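Dromora 2 Plans for Two Arms at Once, in Simulation and on the Bench

Rommont, July 14, 2024 – Grodach Software today released Dromora 2, a major update to its motion planning toolkit for two-armed robots. The new version plans both arms together from the first step, and it comes with a rebuilt kitchen simulation where teams can try out their control code before any hardware moves.

Earlier versions of Dromora planned one arm, froze the result, and then fitted the other arm around it. That worked well enough when the arms stayed on their own sides of the table. It got slow and awkward when they had to share a small space, like the area over a cutting board, and one arm often ended up parked until the other had finished. Dromora 2 treats the pair as a single system with a single clock, so either arm can give way, speed up or take a wider path if that helps the whole motion. We've been wanting to build this for a long time, and it is a real pleasure to watch it run!

The planner also handles arms that don't match. Users can load a different hand or gripper on each side, describe the contact surfaces in a short text file, and get grasp candidates for both. Fingers, pads and wrists are all checked for collisions along the full path, including the stretch just before contact, where many of our users told us their old scripts went wrong.

The kitchen simulation has been redone from the tabletop up. Cookware, boards and fruit can be placed by hand or scattered by a seed number, and the library now holds up to 600 starting layouts. Objects may be turned over or left near the edge of the table, so a perception module gets practice with the views it tends to find hard. Every run can be replayed at any speed, with the planned paths and the contact forces drawn on top or switched off.

Perception code plugs in through the same interface in simulation and on a real robot. The Yousafzai Lab, our partner during the test period, used that interface to move its fruit-handling demo between the two and sent back a long and very useful list of bugs. Most of the fixes are in this release. The rest, mainly to do with thin objects lying flat, will follow in a patch later in July.

Dromora 2 runs on Linux and Windows. Current license holders can download it now from their account page, and projects made in the earlier version will open after a one-step conversion. Please keep a backup copy of any custom gripper files, as the format has changed.
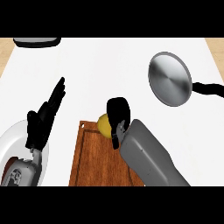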